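Kavness Word List of Repair English

A list of English words and short phrases that people use when they write repair notes. It was made for learners who can already read a newspaper but get lost in the notes on a job card. The list has 3,000 entries, each with a simple meaning and at least one sentence of use. There are also 400 longer notes, which were rewritten from real job cards with all private details removed.

Why this list exists

I learned my English from novels and grammar books. When I started in a workshop I knew the word "melancholy" and did not know the word "washer". The dictionaries I owned were of little help, because they give the technical meaning last and in very few words. For some years I kept a paper notebook. The Kavness list is this notebook, cleaned, put in order and made larger with the help of colleagues who allowed me to read their old cards.

The spelling is British everywhere: aluminium, grey, colour, tyre, mould. Where an American form is common on parts labels, it is given in the field "also".

What is in the folder

words.csv contains the main list, one entry per line.
notes.csv contains the 400 longer notes.
pairs.csv contains 99 pairs of words that are easily confused.
CHANGES.txt tells what is different from the last version.
LICENCE.txt should be read before you copy anything into a printed book.

All files are UTF-8 with a comma as separator. If your spreadsheet shows strange letters in place of the pound sign, import the file again and choose the encoding by hand.

Fields in words.csv

id: a number which never changes, also when an entry is moved or corrected.
word: the headword, in the singular if a singular exists.
class: noun, verb, adjective or phrase.
meaning: one sentence, written with common words only.
use: one or more sentences of use, divided by a vertical bar.
also: other spellings and other names.
level: 1 for words heard every day, 2 for words heard sometimes, 3 for the rest. 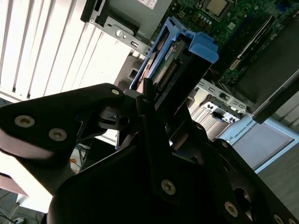
The compound names gave me the most work. English puts two or three nouns and adjectives together and expects the reader to know which of them is the important one. A learner meets "countersunk hex socket screw" and cannot decide if the hex belongs to the hole, to the head or to the whole screw. On the black link at the left there are three of them, with pale heads, and they show well that the word hex speaks about the socket where the key goes in, while countersunk speaks about the head. In words.csv the parts of such a name have their own entries, and the full name has another one. This makes the list longer, but in my trials the learners could then read new combinations without asking.

Fields in pairs.csv

Each line holds two words, a sentence for each and a short remark on the difference. Some pairs are confused because they sound alike (brake and break, sole and soul). Others are confused because many languages have one word where English has two. For me the worst were "loose" and "lose", "nut" and "bolt", and "groove" and "slot". A groove is long and usually does not go through the material; a slot is narrow and can be open to the other side. Workshop people are not strict about this, and the remark says so.

"Bracket" is also difficult, as it is first met in school as a sign in mathematics. The pair bracket and clip was added in May, after several requests.

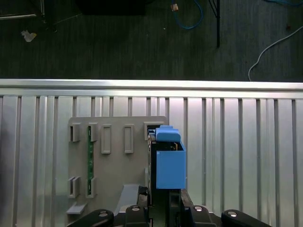 How the meanings were written

First I wrote each meaning with the help of the notebook. Then a native speaker read it without seeing the headword and tried to guess the word. If the guess was wrong, the meaning was written again. For 10 entries we did not succeed after many attempts, and these are marked with a question mark in the meaning field. One of them is "fettle", and suggestions are welcome.

The longer notes in notes.csv come from two workshops, Puder and Huster. The Puder cards are mostly bicycles and sewing machines. The Huster cards are radios, lamps and office equipment, and their style is very short: "Case off, dust out, fan OK, refit." Articles and verbs disappear in such notes, and a learner must get used to it. Each note is therefore given two times, once in the short style and once in full sentences.
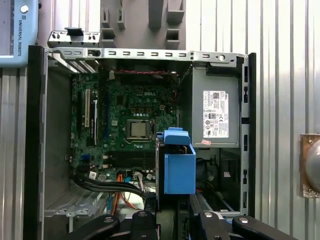
Full sentences were made by one person and checked by another. They keep the order of the work as it was on the card, also where a better order would be possible. Abbreviations such as "o/h" for overhaul or "u/s" for unserviceable are kept in the short version and opened in the full one.

Known problems

Words for cloth and leather are few. Plumbing is better but still thin at level 3. The sentences of use talk too often about lamps, a habit I noticed too late. Regional words from Scotland and Ireland are almost missing.

The levels are my own judgement together with the two workshops. Please do not use them as a measure for an examination.

Using the list with Mahama

Mahama is the small flashcard program we use in our evening lessons. It reads words.csv directly. Put the file in the folder "decks", start the program and choose "new deck from file". The vertical bar in the field "use" is understood, and each sentence becomes a separate card. Older versions of Mahama stop at an empty "also" field, and for them you can fill the field with a single dash.

Corrections

Please send the id, the old text and your new text, one correction per line. Corrections to meanings are tested again with the guessing method before they go in, so they can take some weeks. Spelling mistakes are repaired at once.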